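Griltance Hand Gripper Kit, reviewed after a season with our robotics club
14 September 2018

I run the after-school robotics club in Jirville, and I'd been going back and forth on this kit since December. We have 11 kids this year, most of them brand new, and I wanted something they could hold and squeeze before anyone touched a motor (we tried it the other way once, with the Kirkus arm, and spent weeks chasing wiring faults). So I ordered two, and I'm so glad I did!

Putting one together took my group 7 sessions, which sounds like a lot, but they're chatty and so am I. The booklet is clear except for page 13, where the left and right linkages are drawn the same way around - check yours before you tighten anything. 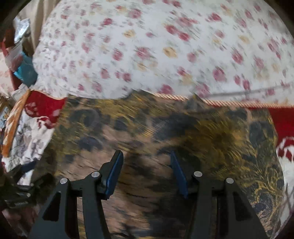
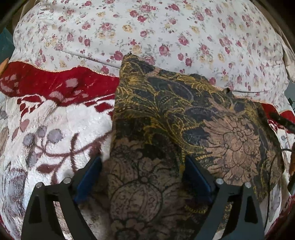 Our cloth unit for the Alemneh challenge is where I made up my mind about the kit. Blocks and cups are easy, and the kids get bored of them fast, but soft things make them think about where to grab and how hard to squeeze. I tell them to start with a fold, like the ridge running down the golden-yellow and black cloth, and to bring the blue pads in from both sides of it. A flat stretch of blanket is much harder, and I save that for the ones who are getting a little too sure of themselves.

Now for the grumbles. The handle is a stretch for smaller hands, and our youngest members end up using both. The carrying bag is thin and I've already mended the zipper. I'd also love a few spare pads in the box, even if it cost a bit more.

Still, I'd buy it again, and I've put a third one on our list for the spring group.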